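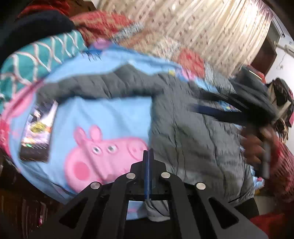

How many blankets and coats does a kid need to bring for a weekend away?
One blanket and one warm coat per child, plus a thin layer to go under the coat. Anything past that mostly takes up room in the bag.

Forum > Family Travel > Packing and Laundry
Thread: Vacuum bags for puffer jackets, worth it or a racket?

wetsocks_dad
We're going up to Dridgate for a long weekend, leaving Friday after school. The pile right now is a puffer jacket, a Peppa Pig blanket and a bag that is supposed to swallow all of it. My sister-in-law swears by the Wamier vacuum bags. You roll them, the air comes out, the coat goes flat as a pancake. I have my doubts. Has anyone used them for more than one trip? I don't want the review you wrote the day the box came.

plumline
Used them for two years. They work for sweaters. For puffers I'd say don't bother. You get the jacket down to nothing, feel very clever, and then when you pull it out it looks like a used paper towel and stays that way until you've worn it half a day. Mine was a cheap one with polyester fill, maybe down does better.

Sobia Usmani
Down does not do better in my experience. I left a down coat squashed from July until the first cold week and it never came back all the way. One weekend probably won't kill it but I wouldn't make a habit of it.

gravel_and_tea
Disagree with both of you. A weekend is nothing. People stuff down sleeping bags into tiny sacks all the time and those things last for years. Ten minutes in the dryer on low with a couple of clean tennis balls and the puff is back. The trouble is storage, and OP isn't asking about storage.

plumline
My coat was in the bag for a four hour drive. It still looked bad. I did not bring a dryer with me.

gravel_and_tea
Then hang it in the bathroom and shake it out. Or buy a better coat.

plumline
Great, so the bag costs me a coat too.

wetsocks_dad
This is kind of what I figured. What about the blanket? It's fleece or something close to it, light blue, pink edge, big pig face. It takes up as much space as the coat does.

Marrowfat
Fleece squishes fine. You don't need a special bag for it. Fold it in half the long way, roll it tight and put a belt around it. I've done this with every cartoon blanket my kids ever loved and the faces all survived.

Sobia Usmani
The pillowcase thing also works. Stuff the blanket in a pillowcase, now it's a pillow, the kid leans on it in the car and it takes no luggage room at all.

quietcorner88
I'd ask if the blanket needs to come. Wherever you're staying has blankets.

wetsocks_dad
Do you have kids?

quietcorner88
I have two and they slept under hotel blankets and lived.

Marrowfat
Yeah, I'm siding with the dad here. A night with no Peppa is a long night.

quietcorner88
Fine. But then the coat doesn't go in the bag either. Wear it to the car, take it off, throw it over the back seat. I don't get why anybody packs a puffer. It's the one thing you're going to want when you step out at a gas station.

gravel_and_tea
That I agree with.

tollbooth_annie
Chiming in because I bought the other kind, the Drustico cubes with the second zipper that squeezes them down. I wanted to like them. Paid for two, and one zipper split the first time I put a coat in there. For t-shirts they're okay. But a cube of t-shirts was never anybody's problem, was it? All these companies show you shirts and socks in the ads. Show me a winter coat and a blanket going in the same cube and then closing.

plumline
They show coats in the Wamier ads. What they don't show is the coat coming out.

wetsocks_dad
Has anybody here weighed a bag before and after? My sister-in-law told me with a straight face that hers got lighter.

gravel_and_tea
It got smaller. It weighs the same. If you're flying that is how people end up over the limit, they see room and keep packing.

Doãn
I tried the cheap way before buying anything. Big kitchen trash bag, coat inside, sit on it, twist the neck and put a rubber band on. Lasted the ride. It leaks air slowly so it's half puffed up again by the time you arrive, but so were the paid ones after I'd used them a few times. Seals get crumbs in them.

tollbooth_annie
Crumbs in the seal, yes!! I thought I was doing it wrong.

Sobia Usmani
Wipe the seal with a dry cloth before you close it. Still not saying buy them. If you do the trash bag, empty the pockets first. I once flattened a granola bar into a lining and it took two washes.

wetsocks_dad
OK. So blanket rolled with a belt, or the pillowcase if she'll go for it. Coat gets worn to the car. I'm keeping my money for now, though I'd still like to hear from somebody who has had the Wamier ones through a whole winter and isn't mad at them.

quietcorner88
You might be waiting a while.

gravel_and_tea
I have a set. Third winter, I use them for spare bedding and they hold. I just don't put coats in them, so take that however you want.

plumline
So you don't put coats in them.

gravel_and_tea
I said a weekend wouldn't hurt the coat. I didn't say I'd pay for the bag to do it.

wetsocks_dad
She picked the pillowcase. I'll post after the weekend if the belt would have been better.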